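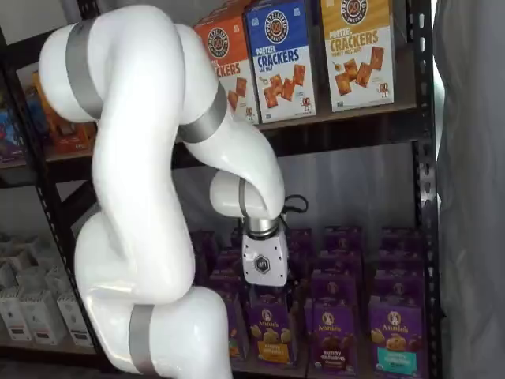 Hideaki Sugawara
Introduction to New Ventures, Week 6 handout
Sizing a first market from the bottom up

Read this before Tuesday's session. Bring a calculator and whatever numbers your team has collected so far, even if they are rough. The second half of class is team time.

Where we are

Last week each team wrote one sentence naming its first customer. Several of those sentences were still too wide. "College students" is a population. A first customer is someone you could find and talk to this week. If Gerasimos Panagiotou wrote "narrow this" on your page, do that before you try the exercise at the end. The arithmetic below will not help you with a customer you cannot find.

Top down and bottom up

A top-down estimate starts with a large published number and takes a percentage of it. The usual form is "the market is worth so many billion dollars, and if we get one percent of it we will be fine." Judges at pitch events hear this all day. The one percent has no source, and changing it to half a percent changes the whole business.

A bottom-up estimate starts with people or businesses you can name or list, and works forward through steps. Each step has a number, and each number has a source. Some of the sources will be weak. Write down which ones.

For this course you will use bottom up in your written plan. You may mention a top-down number in your introduction if it helps the reader understand the industry, but no later figure should depend on it.

Worked example: Judby

Judby was a student team that wanted to store bicycles over the winter for students living off campus in Killden. They would pick up the bike in December, keep it in a rented storage unit, and return it in March with the tires pumped up. The price was $40 for the winter.

Step 1. Count the people who could be customers.
The housing office list showed 2,588 undergraduates living off campus in Killden. The team left out students in residence halls, who already had free indoor bike rooms.

Step 2. Find out how many have the problem.
The team sent a short survey to everyone on the list and got 641 replies. Of those, 336 said they owned a bike in Killden and had no indoor place to keep it.
336 divided by 641 is 52.4 percent.
52.4 percent of 2,588 is 1,356 students.

Step 3. Find out how many will pay.
The survey also asked, "Would you pay for winter storage?" and most bike owners said yes. The team did not use that answer. They emailed the 336 owners a link to reserve a place with a $5 deposit, and 30 of them paid it.
30 divided by 336 is 8.9 percent.
8.9 percent of 1,356 is 121 students.

Step 4. Multiply by price.
121 students at $40 is $4,840 for one winter.

Compare Step 2 and Step 3. If the team had stopped after Step 2 and multiplied 1,356 by $40, they would have reported $54,240. Their first draft did exactly that.

What is wrong with 121

The estimate is better than the first draft but it has problems. We will go over these in class. The main ones:

Who answered. Only about a quarter of the list replied. A student who owns a bike is more likely to open a survey on bike storage than one who does not. So 52.4 percent is probably too high for the rest of the list.

A deposit is not a sale. Five dollars is real money, but some of the 30 may not pay the remaining $35.

One winter. Some customers graduate in the spring, and repeat business has to be estimated separately.

Competition. The estimate says nothing about other choices. A friend's basement costs nothing. A plastic cover costs very little and is good enough for many people.

A low case

Because of the first problem, the team made a second estimate. They assumed that students who did not reply were half as likely to own a bike with no indoor place for it.

Students who did not reply: 2,588 minus 641, or 1,947.
Half of 52.4 percent: 26.2 percent.
26.2 percent of 1,947: 510 students.
Add the 336 already known: 846 students.
8.9 percent of 846: 75 students.

The "half" is a guess and the plan said so. A labeled guess is acceptable in this course. An unlabeled one loses points.

Checking against cost

A market estimate becomes useful when you put it beside your costs. Judby had two kinds.

Fixed costs for the winter: $1,950. This covered the storage unit, the racks, and liability insurance.
Variable cost per bike: $14. This covered van time for pickup and return, a tag, and a small amount of labor.

Each bike brings in $40 and costs $14, so it leaves $26 toward fixed costs.
$1,950 divided by $26 is 75 bikes.

So the low case only breaks even, with no pay for the founders. In the main case of 121 bikes, $26 times 121 is $3,146. Take away $1,950 and $1,196 is left, to be split among the team.

There is one more limit. The storage unit held 90 bikes. With 90 bikes the team would have $2,340 toward fixed costs and $390 left over. To serve all 121 they would need a second unit, and the fixed costs would go up. Please check your own plan for a limit like this. It may be space, hours in the week, or the number of orders one person can pack.

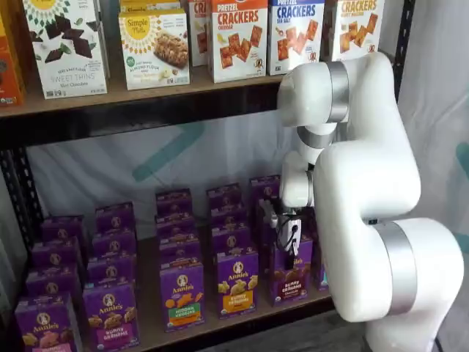 Common mistakes from past plans

Using a survey "yes" as a sale. See Step 3.

Counting the same people twice. A team with two products often adds the two markets together when the same customers would buy both, or would buy one in place of the other.

Mixing time periods. If your price is per month and your cost is per year, convert one of them before you subtract.

Rounding early. Keep the full number on your calculator until the last step. If your total differs from mine by one or two, this is usually why.

Too many decimals. The opposite problem. Nothing based on a class survey should be reported to the cent.

Using a list you cannot get. Ask whether the housing office, trade group or club will really share its numbers with you. Ask early, as some offices take two weeks to answer.

What the judges will ask

The end-of-term pitch is eight minutes plus questions. Market size should take one slide and less than a minute. Show the steps, with the source for each number in small type. Expect some version of these:

Where did the first number come from?
How many people have paid you something?
What happens if half as many buy?
What will you do after you have reached everyone on this list?

The last one is where a second town or a second customer group comes in. Judby planned to try Movham next, and gave one sentence to it. That was enough. They did not include Movham in the revenue estimate, as they had not yet talked to anyone there.

Exercise for team time

1. Write your first customer in one sentence.
2. Name the list or count you will start from, and where you will get it.
3. Write each step from that count to a paying customer. Most teams need three or four steps.
4. Beside each number write S (source), T (our own test) or G (guess).
5. Pick the G that changes the total most when you cut it in half. That is the number to test first.
6. Describe a test you can run in one week for under $50.

Hand in one sheet per team before you leave. It is not graded, but Gerasimos will return it with comments and the same sheet becomes the base of section 3 in your plan.

If your customers are businesses

The steps are the same but the counts are smaller, and you can often replace the survey with phone calls. If there are only 40 dental offices in your county, list all of them and call. A signed letter saying the office will try the product at a stated price does the job of the deposit in Step 3. A friendly letter with no price in it does not.

Reading for next week

MacDonald course reader, chapter on pricing. Skip the section on auctions. Come with one price for your product and one reason a customer might find it too low.

Office hours are 3 to 5 p.m. on the day of class. Teams that want both of us there should email first.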